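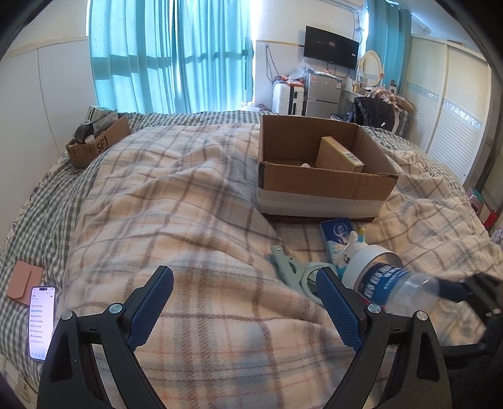
Zirneck Lane Residents' Association
Minutes of the July meeting, held in the back room of the Plernar Café

Present: Hsin-yi Wei (chair), Tomás Egan, Natnael Berhe, Muthu Fernandes, and a good number of neighbors from both ends of the lane
Minutes taken by: Sreekumar Mudaliar
Apologies: Mrs. Arnardóttir, who is visiting her sister

Hsin-yi opened the meeting at 7:05 p.m. and thanked everybody for coming out on such a sticky evening. She gave a special welcome to the new family at number 12, who had brought a lemon cake, and it was agreed without any need for a vote that the cake should be cut before we went further.

1. Minutes of the last meeting
Read and approved, with one correction. The hedge that was discussed belongs to the Fernandes side of the path and has done for as long as Muthu can remember. Sreekumar is sorry for the mix-up.

2. Money
Tomás reported a balance of $1256, which includes the takings from the plant sale. He would like it noted that the sale did much better than last year, mostly on tomatoes, and that he still has a few trays of basil on his porch if anyone would like to come by and help themselves. The insurance for the street supper has gone up a little and will be paid this month.

3. Street supper
We spent a long and very enjoyable while on this one. Natnael has spoken to the city and the permit to close the lane is on its way. The long tables will run from the mailbox down to the big maple, the same as before, and people with folding chairs are asked to write their house number on the bottom of them – we are still holding two from last summer.
Cinico, the band that played at the school fair, can give us an hour and a half of music for $500. Some felt this was rather a lot, and Muthu wondered if her nephew's trio might do it for supper and gas money. After some friendly back and forth it was agreed to book Cinico and to ask the trio to play while people are finding their seats.
Action: Natnael to confirm the band. Muthu to call her nephew.

4. Speeding at the corner
Several neighbors spoke about cars cutting through in the early morning. Hsin-yi has written to the city and had a polite reply that did not say very much. She will write again, and anyone who would like to add their name to the letter can stop by her house before it goes out.

5. The little library
The door has been rehung and closes nicely now. Tomás asks that we please not leave encyclopedias in it. Children's books are always welcome and seem to go within a day.

6. Any other business
A gray cat with a white bib has been sleeping in the garage at number 5 and would like to go home, or at least its hosts would like it to.
Natnael asked about moving the recycling bins. Held over until Mrs. Arnardóttir is back, as they stand beside her gate.

The meeting closed at 8:40 p.m. Next meeting in September, same room.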